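Print this page | E-mail this page

Section 7. Scoring Spill Trials in the Wingate Tabletop Simulator
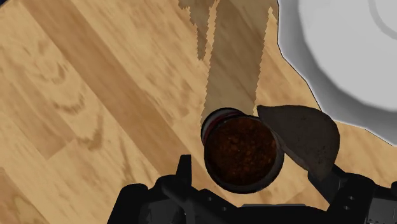

Spill scoring is the part of the Wingate method that people skip, and then they write to us. The score compares what the policy was asked to do with where the liquid ended up, and it needs a human to agree with it now and then. Most of that human's time goes to edges. The brown streak leading down to the mouth of the cup has jagged, stair-stepped sides, and a newcomer will want to trace every step of them with great devotion. Please don't. The steps come from the grid the stain is drawn on, and Stuklow, our scoring tool, smooths them before it measures anything. Keep your devotion for step 4.

Before you start

You will need a finished batch of trials, the Stuklow tool, and a person who did not train the policy. The last item is the hardest to find. In our own runs it was Csenge Pap, who has no feelings about any of our policies and says so.

To score a batch

1. Open the batch folder in Stuklow. A full batch holds 3,000 trials and loads slowly. Pressing Load again makes it load twice.

2. Set the wrist view as the main view. Both gripper fingers should be visible.

3. Choose Draw Sample and enter 70. The tool picks the trials. Do not pick them yourself, however fair-minded you feel.

4. For each trial, mark the outer edge of the spill, then mark the opening of the cup. If the stain is see-through and the wood grain shows under it, mark it anyway. Faint liquid counts in full.

5. If the spill runs out of view, tick Open Edge and move on. Guessing at the rest of it is a hobby, and the score sheet has no column for hobbies.

6. Save, then run Compare. Stuklow lists each trial where your mark and the automatic score disagree.

Note: A plate or other white object near the spill can throw off the automatic edge finder. Olmedo, the older finder, was famous for this and would now and then report a plate as a very large puddle of milk. If you are still using Olmedo, check those trials by hand.

Caution: Do not change the liquid settings between batches you plan to compare. We did this once in March and got a wonderful result - it lasted until lunch.

Reading the result

If the list from step 6 has 2 trials or fewer, accept the automatic scores. If it is longer, draw a fresh sample and repeat from step 3. A second long list means the Dulberg settings file is out of date. Replace it as shown in Section 2, and rerun the whole batch overnight.

Print this page | E-mail this page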